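Caltton Competition Judogi, 625 Series

Product code: CT-625
Availability: in stock, white and blue
Last updated: 2019-03-07

The 625 Series is a single-weave jacket and pant set for club training and regional tournaments. The jacket body is bleached cotton. The lapel is stitched in five parallel rows and holds its shape after repeated gripping. Knees are double layered to mid-shin.
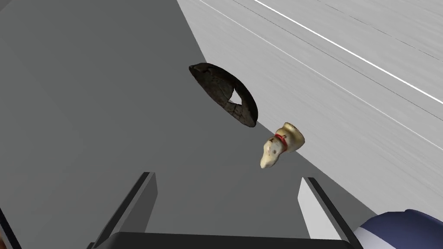
Sizing runs in 5 cm steps. Order by height, measured barefoot. Unwashed jackets are cut long in the sleeve to allow for shrinkage on the first three washes. Wash at 30 degrees and hang dry. Tumble drying voids the seam warranty.

Belts are sold separately (see CT-423). Sleeve patches and back numbers can be sewn on before shipping; allow ten working days. Artwork goes to Lizelle Chauke in the print room as a vector file. 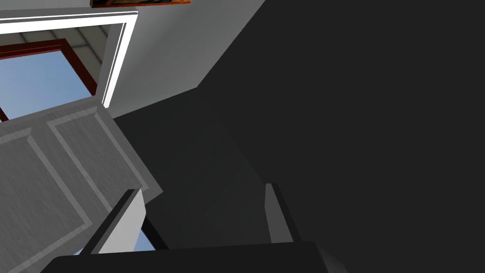
Seam testing is carried out at our Ovcombe workshop. A sample from each batch is put through 2000 pull cycles at the shoulder and 1000 at the side vent. Batches with any open stitch are returned to the cutter.

Club orders of ten or more sets receive the trade price. Send a size list with the order, as mixed sizes cannot be exchanged once patches are attached. Returns on plain sets are accepted within 30 days, unwashed and with tags.

Related items: CT-423 belt, Voltmont kit bag, Tsuchiya rash guard (women's divisions).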